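Kitchen Surfaces and Draining: Gallery 4

Selected views from the Marchal counter study, compiled by Huguette Hoarau. Page updated 7 December 2020.

The study compares places to stand dishes after washing: folded towels, draining mats, over-sink grids and freestanding racks. Gallery 4 covers freestanding racks on stone. Galleries 1 to 3 cover wood, tile and steel, and are linked from the index page. Notes on each rack are kept short. Full measurements are in the tables, which run to 164 entries and are sorted by footprint, then by divider spacing.

Two points on terms. "Divider" means any upright wire that keeps one item from leaning on the next. "Back edge" means the long side nearest the wall, whichever way the rack is turned. Earlier pages used "rear rail" for the same part, and a few table headings still do.

Racks are placed toward the back of the surface so that the front stays clear for stacking. On a polished top this also keeps the feet away from the area that gets wiped most often. A tray goes under the rack when it is in daily use. Without one, water collects at the feet and leaves rings on stone that has not been sealed.
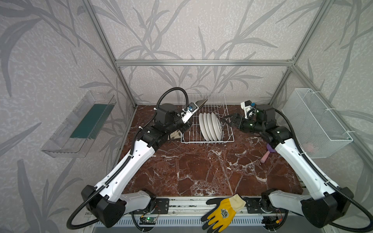
White wire rack on a reddish-brown marble top with pale veining, set near the back. Flat gray piece held at an angle against the back edge; leaf-pattern wallpaper behind.

Loading order for the wire types is the same across the gallery. Flat items go in first, starting from one end, one to a slot. Bowls follow, tilted so that the foot ring drains. Cups go last, upside down, along whichever side is still free. Cutting boards and trays are stood on their long side. A thick board may need two slots, and in the narrower racks it will push the dividers apart over time — the Prosen rack in the tables shows this at its left end.

Coated wire should be checked where it crosses other wire. The coating wears through at these points first, and bare steel will mark both stoneware and marble. Grażyna Jakubowski recorded wear at the crossings on 27 of the 40 coated racks she examined in February. Most of it was on the bottom grid. The upright wires had held up better, apart from their tips.

For cleaning, warm water and a soft brush are enough. Vinegar is used on scale in many kitchens, but it etches marble, so the rack should be moved to the sink before any is applied. Rinse, shake off and dry the feet before putting the rack back on the stone.

Spacing figures for the Vustberg and Rerkia racks have been corrected in the tables. The old figures were taken from wire center to wire center and the new ones give the clear gap.

Next: Gallery 5, Over-Sink Grids
Back to index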